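Ticket: Bakery bagging counter – bags slumping, round buns getting marked
Queue: Counter and Packing
Site: Latomstead
Opened by: Szu-yu Chang
Assigned to: Girish Kushwaha
Priority: Normal
Status: Closed, one follow-up open

Problem as reported

Since the new bags came in, bagging at the marble-pattern counter has been slow and messy. Three complaints:

1. The bag folds in on itself when the first item goes in, and someone has to stop and open it again.
2. The round buns come out of the tongs with a dent on each side.
3. There are marks on the counter near the back wall that the end-of-day wipe does not remove.

The old plain bags did not have problem 1. We have 2,000 of the new ones from Danik, so going back is not an option until they are used up. – S. Chang

First reply, G. Kushwaha

Please confirm the following before I come over:

Which bag size is in use?
Are the bags opened by hand before they are stood up, or shaken open?
Which item goes in first?
What is the counter cleaned with?

Reply, S. Chang

Medium bag, the one with the checks on it. Mostly shaken open. No rule about what goes in first, whatever is closest. Counter gets the Bundarer spray and a paper towel. I moved things aside and looked at the back corner. There is a bit of white residue at the foot of the wall and a short dark scuff on the counter. I thought the scuff was part of the pattern until I looked at it properly.

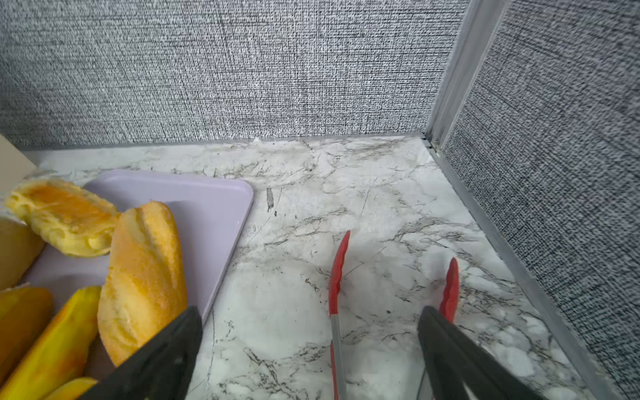 I have also asked the morning people whether they drag anything across the counter. They say no, but the stack of trays does get pushed to the back when it is busy, so I would not rule it out.

Log entry 1, G. Kushwaha

Started with the counter, as it was the quick one.

Residue at the wall: looks like dried cleaner to me. The spray runs to the back, collects along the trim strip and gets left there. Went over it with a damp cloth, then a soft brush along the seam. It lifted.

Dark scuff: spray and paper towel did nothing. Baking soda and water on a cloth, light pressure, two passes. Mostly gone. There is a faint gray line left that you can find if you know where it was. I stopped there. The surface is glossy and I did not want to leave a dull patch that would look worse than the mark.

Do not use the green scouring pads on this counter. There were two under the sink and I have taken them away.

Spray onto the cloth from now on, not onto the counter. Same for the walls. The fabric panels hold on to whatever lands on them.

Item 3 closed.

Log entry 2, G. Kushwaha

Bags. Tried several from the open carton on Tuesday, before lunch.

Test A. Bag shaken open, stood up, long roll in first. Roll leaned on one side and the bag went over.

Test B. Bag opened by hand, bottom pressed flat from the inside with a fist, top flap folded back, long roll in first. Bag stayed up. Second item went in without touching the sides.

Test C. Same as B, but a light round bun in first. Bag stayed up but moved on the counter when the second item went in.

Test D. Same as B, with the bottom left creased. Bag leaned, then folded.

The bottom crease is the cause. These bags are packed flatter than the old ones and the fold across the base is sharp. Shaking opens the top and leaves the base half closed, so the bag is standing on a ridge. The paper is fine.

The string handle is a smaller problem. If it hangs into the opening it catches on whatever is being put in. Put it over the outside edge before starting.

Log entry 3, G. Kushwaha

Tongs. We have the red-tipped ones and an older bare metal pair. Tried both on the round buns.

The bare metal pair dents them every time. The red-tipped pair only dents them when the bun is held flat across its widest part and squeezed to stop it slipping. Gripped nearer the edge it needs less force. It then hangs at a tilt, which also makes it easier to get past the rim of the bag.

Bare metal pair moved to the savory side, where it doesn't matter.

Position also makes a difference. The board was on the far left with the bag in the middle, so right-handed people were reaching across the open bag to pick things up. Moved the board to the right of the bag, close enough that the tongs go up and over in one short movement. 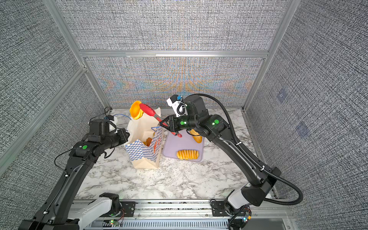 Resolution steps

Bag

Open by hand. Press the base flat from the inside until the crease is gone. Fold the top flap back. String handle to the outside.

Board

Right of the bag for right-handed staff, left for left-handed. Do not pile items on top of each other. Anything with a scored top goes at the near edge of the board.

Order

Long rolls first, then scored loaves, then round buns last. The round ones are the softest and should not have anything resting on them.

Tongs

Red-tipped pair only for sweet and soft items. Hold round buns near the edge.

Counter

Cloth, not direct spray. Dry the back seam at closing.

Reply, S. Chang

Tried this over the afternoon. Bags stayed up apart from one, and that one had a torn base. The tilt works but people need to be told, they all go for the middle of the bun by habit.

One question about the order. If a customer adds a long roll after the round ones are already in, do we take everything out again?

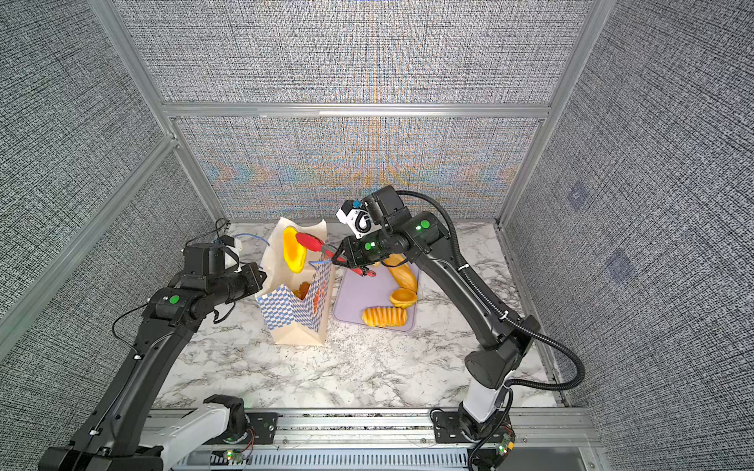
Bag upright at the middle of the counter, round pastry held at a tilt over the opening, remaining bread on the board to the right.

Reply, G. Kushwaha

No, don't unpack. Slide the long roll down the side of the bag, standing on end. If it won't go without pushing, use a second bag.

Please count what is left of the cartons when you have a minute. I need it for the reorder.

Reply, S. Chang

1,337 left, not including the torn one. I also found 9 with the handle glued on one side only and put them in a separate pile.

Log entry 4, G. Kushwaha

Reported the bad handles to Danik. They will credit a pack of 50 on the next delivery. Asked whether the same bag can be supplied with a softer base fold. They are checking.

Thongdee has a similar size with a flat block bottom. Samples requested, due in June. Not urgent while the current stock lasts.

Items 1 and 2 closed. Ticket closed.

Open follow-up: compare Thongdee samples against the current bag using tests A to D. Owner: G. Kushwaha.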